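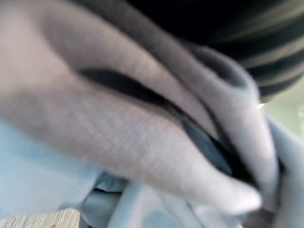 A Day with the Folding Robot

Have you ever been told to fold your clothes? Then you know it is a little boring, but it is not hard. You take the two sleeves, you bend them in, you fold the shirt and it is finished. For a robot, this is one of the most difficult jobs in the house.

In June our class went to the open day at the Jernix workshop in Umelden. The workshop stands behind the old train station, and you can smell the bakery next door when you wait at the entrance. Inside we met a robot with the name Pisby. Pisby is one long arm on a table. It has no head and no legs. At the end of the arm there is a gripper, and this is the hand of the robot. It has 2 fingers.

Why is cloth so hard?

Think about a toy block. If you push it, it moves, but it stays a block. A robot can learn the shape of the block one time and then it knows it. Cloth is different. When you pick up a shirt, it hangs down. When you drop it, it makes a new heap, and this heap is not the same as the heap before. A sleeve can hide inside. Two pieces can lie on each other and look like one piece.

You can try it at home. Drop a towel on the floor and look for the four corners. Can you see all of them? Now pick it up and drop it again. The corners have gone to other places!

How does Pisby see?

Pisby has a small camera near its gripper. So when the hand goes down to the clothes, the camera goes down too. This is useful, but it makes a problem also. Very close to the cloth, the camera sees only folds and shadows. And when the arm moves fast, the picture becomes blurry, the same as when you run with a camera in your hand.

A dark line in the picture can be a gap between two layers, or it can be a stripe on a shirt. You know the difference because you have touched many shirts in your life. A robot must learn it from many, many examples.

How does it learn?

The people in the workshop use a program called Collet. It saves what the camera sees and how the arm moves. First a person guides the arm and does the job slowly. Then the same job is done again with the clothes in another heap. For the towel lesson they made 400 tries. After this, Pisby practiced alone, and it folded 67 towels before our visit. Some of them were not very straight, the engineers told us.

What did we do?

Each of us could make a heap of clothes for the robot. Some children made a very bad heap, with everything twisted together. Pisby waited a moment, then it took one corner and pulled. Sometimes two pieces came up together - then it put them down and started again. It does not get angry when this happens, and my little brother could learn from it.

Words to remember

Gripper: the hand of a robot.
Layer: one piece of cloth that lies over or under another.
Sensor: a part that helps a robot to see or to feel. A camera is a sensor.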